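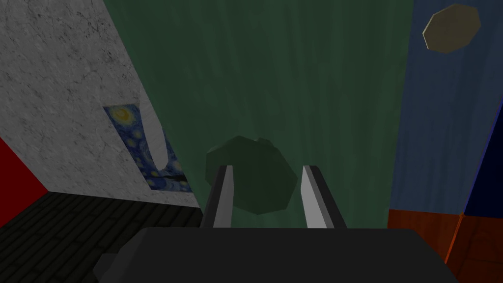 我到Noralau上班的第一天,老板把一张便利贴拍在我显示器上,上面就三个字:上首页。

我问他,哪个词上首页?他说,都上。

Noralau是一家卖香草种子和小花盆的网店,全公司算上我,挤在一间以前做裁缝铺的屋子里,暖气片一到下午就咔咔响。我的头衔叫“搜索优化负责人”,听着挺唬人吧?其实我负责的就是我自己。之前我在Fjeld写了两年产品说明,写的是门铰链,所以看到罗勒和百里香的时候我还挺激动的——终于有东西能闻了!

然后我打开后台,激动劲儿就没了。网站一共682个页面,其中300个页面的标题一模一样,都叫“新品上架,欢迎选购”。薄荷叫这个,陶土盆叫这个,连退货说明也叫这个。我截了图发给老板,他回我一个大拇指,大概以为我在夸他统一。

那就改呗。我给自己定了规矩,每天改19个标题,改完才准下楼买面包。头几天劲头特别足,我甚至给欧芹写了一段小散文,说它像邻居家从不敲门的孩子(后来删了,谁会搜这个啊)。我开始留意人们到底在搜什么。有人半夜搜“薄荷叶子发黑还能救吗”,有人搜“阳台朝北种什么不会死”,还有一个人,我猜是同一个人,连着一星期搜“罗勒 死了 第二次”。

我对着那一行看了很久。你说这人得多难过啊,罗勒死了两回,大晚上的,还跟一个搜索框说。

所以我给他写了一篇。真的,就是给他写的,别的什么都没想。我写浇水要看土,写超市买回来的那一盆其实是好多棵挤在一起,得分开种,写天凉了别放窗边。写到最后我加了一句:第三次会好一点的。老板看了说,这篇怎么没放购买按钮?我说忘了。我没忘。

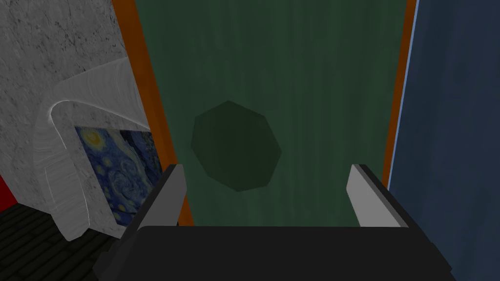

深绿色的一面,带着淡淡的竖纹

文章挂上去以后,什么动静都没有。一周,两周,排在第六页,前头压着一长串Flornia的页面。Flornia你要是也干这行肯定懂,就是那种搜什么都能搜到它的大站,搜罗勒有它,搜雨靴有它,我有一次搜自己家的水管怎么漏水,还是它。老板坐不住了,从外面请了一家叫Gernlow的代理公司来开会。对方带了很漂亮的幻灯片,说可以一个月给我们弄来1000条外链,价钱好商量。

我问,都是些什么网站的链接?

对方翻到下一页,说,各行各业。

会后老板问我怎么看。我平时挺怂的,那天不知道哪来的胆子,说要签您签,签完那些链接要是惹了麻烦,您可别让我一条一条去撤。他揉了半天眉毛,暖气片咔咔响,最后说,再等等你那篇罗勒吧。

等到7月,我都快把这事忘了。那天热得要命,我抱着一杯化得差不多的冰咖啡刷后台,看见罗勒那篇爬到了第一页,最底下,倒数第一个,可它就是在第一页!我刷新了好几遍,又换手机搜,又让楼下面包店的姑娘拿她的手机搜。她搜出来了,顺手往下看,说哎呀,原来要分盆啊,我那盆就是这么没的。

我站在柜台前面,高兴得有点想哭,结果多买了两个肉桂卷。

晚上回家前我又翻了一遍搜索记录,想看看那个人还在不在。“罗勒 死了 第三次”,没有。我往下翻,翻到很下面,有一条新的,只被搜过一次:罗勒太多了怎么办。

当然了,这可以是任何人。我知道的,后台又不写名字。

可我还是把包放下,重新开了机,新建了一个页面。标题栏空着,光标一闪一闪的,我想了想,先打上“罗勒太多了怎么办”,然后去翻我妈做青酱的方子了。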